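Oiling old doors, worth it?

mossgate
Posts: 204
Tuesday, 8:14pm

Moved into the Briria Road place in May, every door has some old shiny finish on it. Other half wants them painted white. I want to strip and oil. Anyone used Pluvlow oil? Tin says 8 hours between coats. Is that real or do you leave it overnight

tinkerbelfry
Posts: 1000

Overnight. Always. Did mine at 8 hours and it was still tacky, cat hair in it forever.

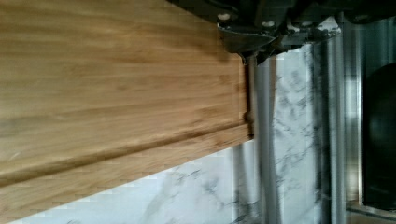
Colour is what I'd worry about more than drying tbh. Oil brings the yellow up and you cant take it back out. If you like a warm honey tone with the streaks showing, like the panel in my pic, then fine, go for it. If you want that pale Scandi look, dont.

gravelpit
Posts: 50

Disagree re Pluvlow, never had it tacky. You're putting it on too thick. Thin coat, wipe off after ten mins, done by teatime.

tinkerbelfry
Posts: 1000

I did wipe it. Cold house, maybe thats it

oldrope
Posts: 204

Paint them. Stripping is misery, esp the grooves. Did one door with Zikodlow stripper, gave up on the other three.

mossgate
Posts: 204

Ok not painting, sorry oldrope! Will try teh cupboard door first, thin coat, leave overnight. Does the back need doing too or just the side you see?

gravelpit
Posts: 50

Both sides. And the top edge.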